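Logged out of everything

Quick one tonight, dinner is in the oven and I've got till the timer goes.

So Valtonen changed its privacy settings again. Got the email in April, didn't read it, my fault. Opened the app last night and there's a new switch called "share activity with partners" and it was ON. I never turned it on. Kumiko checked hers, same thing. Haruto says his was off but he pays for the Grerkbridge bundle so maybe thats why? No idea.

Went looking for the partner list. It's four menus down — Account, then Data, then More, then a tiny grey link. 112 companies. I'd heard of two of them.

Asked for a copy of my data while I was in there. 830 files. Mostly old comments, places I'd tagged, every search I've made on there going back years. Some of those searches, blimey. Also a phone number I gave up when I left Dostberg and could of sworn I'd deleted.

Anyway. Switched it all off, removed 78 contacts it had pulled from my phone, changed the password. Took most of the evening. The help page says up to a month before the changes go through, which seems long for a switch.

Might move the photos over to Vostier. Free up to 200 albums, and Kumiko likes it. Will report back if I get round to it.

Right, timer.

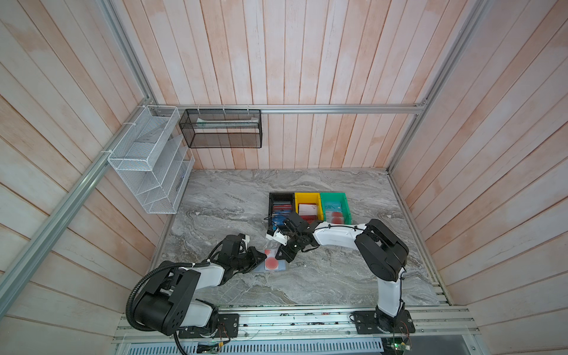 Older posts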